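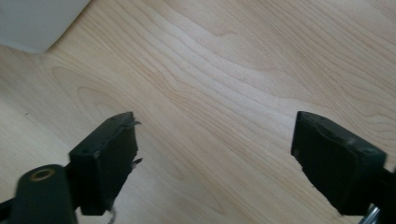 Figure 1. Pale wooden tabletop with wavy diagonal grain and a smooth, matte finish.

3. Materials and methods

3.1 Sites and tables

The field work was carried out in the public reading rooms of two towns, Valtport and Dralurport. Both library services bought new furniture within the same budget year, and both chose pale wooden tables with a clear low-sheen coating. Surfaces of this general kind (Figure 1) are difficult to assess by eye. The grain draws attention away from small changes in the coating, and a patch that has begun to polish may only be noticed at a shallow viewing angle or under a side light. Staff at both services had reported that tables "went shiny" in use, but neither service kept a record of when this was first seen or on which tables.

A total of 76 tables entered the study. Tables with a repaired edge, a fitted power socket or a glued-on sign were left out, as were those used only for displays. The remaining tables were given a number on the underside and returned to their usual positions. Staff were asked to keep them there for the length of the study. In practice a few in the Valtport children's area were moved during a carpet repair in January and put back in a different order. They were identified by their numbers and kept in the sample, but their distance from the window was measured again and the later value used.

The tables differ in age by less than a year. We did not try to recover the exact date of first use for each one, and age is therefore treated as a constant. This is a weakness where early wear is concerned, and we return to it in Section 5.

3.2 Cleaning routines

Each service followed its own routine before the study and continued to do so. At Valtport, tables are wiped once a day before opening with a damp microfibre cloth, and a diluted general cleaner is used on visible marks. At Dralurport, all tables are wiped twice a day with Petchrat, a ready-mixed alkaline surface spray, and dried with paper towel. Cleaning staff filled in a short sheet at the end of each shift. The sheets recorded the room, the product and the time, and had a space for remarks.

Completion of the sheets was good at Dralurport and patchy at Valtport, where one evening team used its own form for part of the period. The two forms were merged by hand. Where a shift had no sheet at all, we assumed that the normal routine had been followed. The alternative assumption, that no cleaning took place, was tested and made no difference to the order of the results, although it widened the intervals for the Valtport tables.

Floor cleaning, window cleaning and the emptying of bins were not recorded. Dust from floor work may settle on a table and act as a mild abrasive when it is next wiped, and we have no means of separating this from the effect of the cloth itself.

3.3 Gloss measurement

Gloss was measured with a Delenus hand-held meter, set to the angle recommended by its manual for low-sheen surfaces. The meter was checked against its reference tile at the start of each visit and after every tenth table. If the two checks on either side of a group of tables differed by more than the stated tolerance, the whole group was measured again.

Six points were marked out on each table with a folding card template: two near the front edge, where forearms and sleeves rest; two in the middle; and two near the back edge. The template was lined up with the front left corner, and the meter was always placed with its long side parallel to the front edge. The direction of the meter relative to the grain was not controlled beyond this. On boards where the grain runs across the table at a slant, or curves from one part of the surface to another, a reading taken parallel to the front edge meets the grain at different angles at different points. A small trial before the study suggested that the effect on a matte coating is minor compared with the differences of interest here. It is larger once the surface has begun to polish, and it probably adds some scatter to the later readings.

Before each reading the point was brushed with a soft dry brush. No liquid was used, so that the measurement visit did not itself count as a cleaning. Where a point was visibly marked – by ink, by adhesive or by a scratch longer than the meter opening – it was skipped and noted as missing. We did not move the meter to a nearby clean area. Doing so would have favoured the less worn parts of the table.

Each table was visited 4 times, which at six points per visit gives 1,824 scheduled readings. Of these, 128 were lost to marked points, to tables in use that could not be freed before closing, or to meter checks that failed and could not be repeated on the same evening. The analysis rests on the remaining 1,696 readings. Losses were spread fairly evenly over the visits but not over the positions: front-edge points were skipped more often than any others, mainly on account of ink. The front-edge values are thus likely to understate the wear at that position.

3.4 Bench test

Field readings mix the effects of wiping, of users and of light. To look at wiping alone, offcuts supplied with the tables were mounted in a linear rub tester and worked with the two cloth and product pairings found in the reading rooms. Each offcut received 4,000 double strokes under a fixed load. The cloth was changed at set intervals and the product reapplied at the rate seen on site, as far as this could be judged from the cleaning sheets and the quantity of product ordered.

A third group of offcuts was rubbed with a dry cloth and no product. This does not match the written routine of either service, but remarks on the sheets show that dry wiping does happen when a spray bottle runs out. Offcuts were left flat for one night before they were measured, so that any softening of the coating by the liquid could recover.

The bench test is harsher than daily use in some respects and milder in others. The load is steady and the path is always the same, which concentrates the wear in a narrow strip. On the other hand, the strip is never touched by skin, paper, bags or cups. We use the bench results only to compare the products with one another, and make no attempt to convert strokes into months of service.

3.5 Statistical treatment

Readings were analysed with a mixed model in which table was a random effect and visit, position, town and distance from the nearest window were fixed effects. Points were nested within tables. Since each town used only one routine, town and cleaning product cannot be separated in the field data, and the coefficient for town should be read as the joint effect of the product, the number of wipes per day and anything else that differs between the two services, including the number and habits of their users.

Residuals were slightly skewed towards high gloss. A log transform removed most of the skew and is used throughout Section 4, with estimates turned back into gloss units for the tables. Missing readings were not filled in. The model was also fitted without the children's area at Valtport, for the reason given in Section 3.1, and the two sets of estimates are shown side by side in the appendix.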